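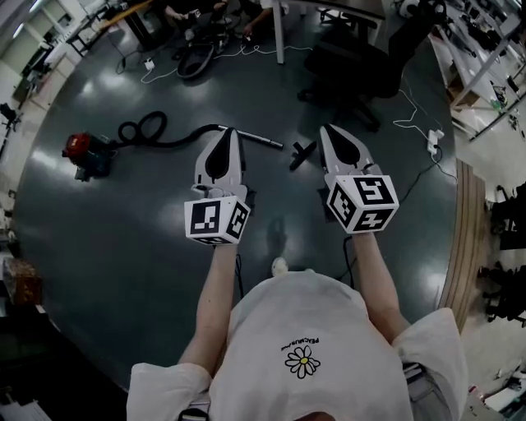 Tiempo de lectura: 4 min

Incidencia: pérdida de pose en la pinza derecha durante la comparativa de pinzas de mano
Estado: resuelta, con una tarea pendiente
Prioridad: media
Abierta por: Maeve Ó Gríofa
Componentes: pinzas Gekier (par izquierda/derecha), cubos de marcadores, cámara cenital de cabeza, registrador Plalus
Fecha: abril de 2026

Síntoma

Con las dos pinzas en mano y la cámara mirando hacia abajo, la pose de la derecha desaparece del registro durante tramos cortos y vuelve con un salto. La izquierda se mantiene. El salto afecta sobre todo a la orientación: la posición reaparece cerca de donde estaba, pero el eje de los dedos sale girado. En el visor de Plalus se ve como un parpadeo del triedro derecho.

La tarea de prueba es la de la aspiradora de trineo: acercarse al tubo metálico y a la boquilla de suelo, coger, levantar, dejar. Con el juego Platard, que usamos en febrero sobre el mismo puesto, el fallo no se daba.

Entorno

Suelo verde oscuro brillante, luz de techo encendida, reflejos blancos en el suelo. Cubos blancos con marcadores en blanco y negro en cada cara visible. Un cable negro fino por pinza. Exposición de la cámara en automático. Versión de Plalus sin cambios desde la última comparativa.

Reproducción

1. Arrancar el registrador y esperar a que aparezcan los dos triedros.
2. Extender los antebrazos con las dos pinzas dentro del campo de la cámara.
3. Girar la muñeca derecha hacia fuera hasta que la cara superior del cubo quede oblicua.
4. Mantener la postura. La pose derecha se pierde en 9 de cada 300 cuadros, casi siempre en rachas.

Con la muñeca neutra no se reproduce.

Registro

Entrada 1. Se intercambian las pinzas de mano. El fallo se queda en la derecha, ahora con el otro cubo. Descartado defecto de impresión de los marcadores. Se restaura la configuración original.

Entrada 2. Se revisan los conectores de ambos cables y se sustituye el derecho por uno de repuesto. Sin cambios. De paso se comprueba que el estado de apertura de los dedos llega bien también durante las pérdidas, así que el canal de datos de la pinza no interviene. Lo que falla es la detección visual.

Entrada 3. Se exportan los cuadros perdidos. En la mayoría el detector encuentra una sola cara del cubo, vista muy de lado, y la solución de pose es ambigua. El filtro rechaza el resultado por error de reproyección y el siguiente cuadro válido entra con la otra solución. Eso explica el giro del eje.

Entrada 4. Prueba con exposición fija, más corta. Las pérdidas bajan, aunque no desaparecen. Con exposición automática, los reflejos del suelo hacen variar el brillo de la imagen cuando se mueve la cabeza, y el blanco del cubo se satura en algunos cuadros. El borde entre el blanco y el cuadrado negro se come un par de píxeles, suficiente para perder la cara más oblicua.

Entrada 5. Se apaga parte de la luz de techo, se mantiene la exposición fija. El resultado es igual al de la entrada 4. La luz se deja como estaba.

Entrada 6. Revisión del fichero de geometría. El cubo derecho estaba cargado con la plantilla del izquierdo, reflejada. Dos caras laterales tenían los identificadores permutados - de frente no se nota, porque domina la cara superior. Al girar la muñeca, la cara lateral entra en el cálculo con la posición equivocada y el error se dispara. El fichero lo generó Fagundes (la herramienta de calibración, opción de copia simétrica) y no avisa cuando los identificadores no casan con el lado.

Entrada 7. Fichero regenerado sin copia simétrica, midiendo cada cubo por separado. Misma secuencia de 300 cuadros: ninguna pérdida con exposición fija, 2 con exposición automática. Los saltos de orientación no se repiten.

Causa

Geometría errónea del cubo derecho. La exposición automática agravaba el fallo sin ser su origen.

Solución aplicada

Fichero nuevo para el par Gekier, guardado junto a la calibración de la cámara. Exposición fija en el perfil por defecto. Filtro de pose sin tocar.

Efecto sobre la comparativa

Las 3 sesiones ya grabadas con Gekier no sirven para comparar orientación. Se pueden reprocesar con la geometría nueva: las imágenes están completas y solo cambia el cálculo. Hasta entonces no se citan sus cifras frente a Platard. Los datos de apertura de los dedos son válidos y no hace falta repetirlos.

Pendiente

Comprobar en Fagundes que la copia simétrica rechace plantillas con identificadores permutados. Mientras tanto, no usar esa opción. El reprocesado queda asignado a Maeve Ó Gríofa.

Comentario de cierre (M. Ó G.): he repetido los pasos 1 a 4 tras reiniciar el registrador, por si la geometría antigua quedaba en caché. Carga la correcta. Cierro esta incidencia y abro otra para lo de Fagundes.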